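Subject: Re: [jornero-users] Arm keeps moving after dropped connection (fault 303)

On July 23, 2019, a list member wrote:

> Hello all, we have had fault 303 on one of our arms twice this month. The log says the link to the controller was lost and the arm was stopped. Fair enough, but both times the arm carried on for a bit before it stopped, and the second time it leant on the table hard enough to make the joint creak. Is this a known thing? We are on the stock settings. The manual says the stop is immediate.
>
> Also does anybody have the drawing for the Jarklow finger mounts, the link is dead.

Hello, and welcome to the list if you are new (I don't think I've seen you here before, but my memory for these things is poor).

Yes, we have had this at Usow, and I'm sorry it has bitten you as well. I meant to write it up in the spring and then never did, so your message has given me a useful push.

We have a pair of arms on one table, doing a pick-and-place job with pill bottles and a plastic bin. It is a gentle sort of job and we had grown rather relaxed about it. One afternoon the right arm was on its way down towards the bin when the link dropped, and it simply kept going down. It pushed the bottle it was holding into the rim, the bin skated off sideways, and the fingers met the wood. I had my own hand on the far side of the table at the time, tidying up, and I can tell you I have not put it there since with the arms live.

When we went through the log the fault had been raised properly and the message was the same as yours. What the log doesn't tell you is how long the controller waits before it raises it. On our version the watchdog was set to 570 ms, and until that runs out the arm keeps following the last velocity it was sent. If the last command was "stay still" you never notice. If it was a brisk downward move, you get what we got. The manual is right that the stop is immediate, but it is counting from the moment the fault is raised, and I do wish it said so.

We brought the watchdog down to 70 ms and that has been fine on a wired link. One of the other groups in the Adebisi building tried the same value over wireless and got nuisance stops all day long, so please don't copy our number without trying it first. The setting is in the safety section of the Jornero config and you do have to power cycle the controller afterwards. A restart from the menu looks as if it has worked and then quietly keeps the old value – we lost most of a morning to that.

That dealt with the carrying on, but it left the question of why the link was dropping at all. In our case it was dull: a network plug with a broken latch, on a cable that got tugged whenever the shoulder swung right out. We replaced the cable, added some slack at the base and tied it down to the frame. I would look there before suspecting the software. Wiggle the plug with the arm powered down and watch the link light, it takes a minute.

Since the two changes we have done 2,815 picks without a 303. I wouldn't call that proof, and the arm did fault once for something else entirely (a gripper that had got too warm, which is a story for another message), but it is a good deal better than it was.

Two things I would still like to know, if anyone from the Jornero side is reading. Does the second arm get told when the first one faults? Ours did not, and it went on working quite happily beside its stopped neighbour, which I didn't care for at all. And is the default going to change in the September release? I think a good many people will be running on it without knowing.

On the finger mounts, I have an old copy of the Jarklow drawing somewhere and will send it to you off list when I find it. It is for the earlier pattern, so check the hole spacing before you cut anything.

A few views of our table are below, for anyone who wants to compare layouts.

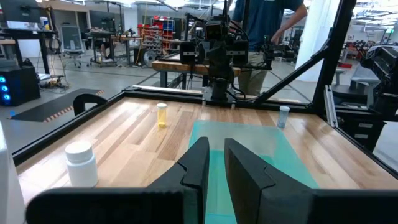
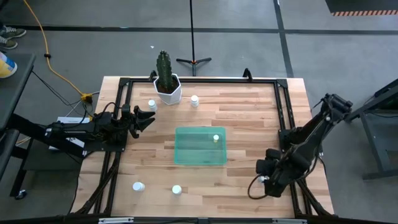
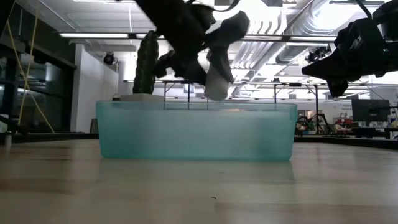

Our bottle and bin table at Usow. The first is from a wrist camera, the other two are from fixed ones.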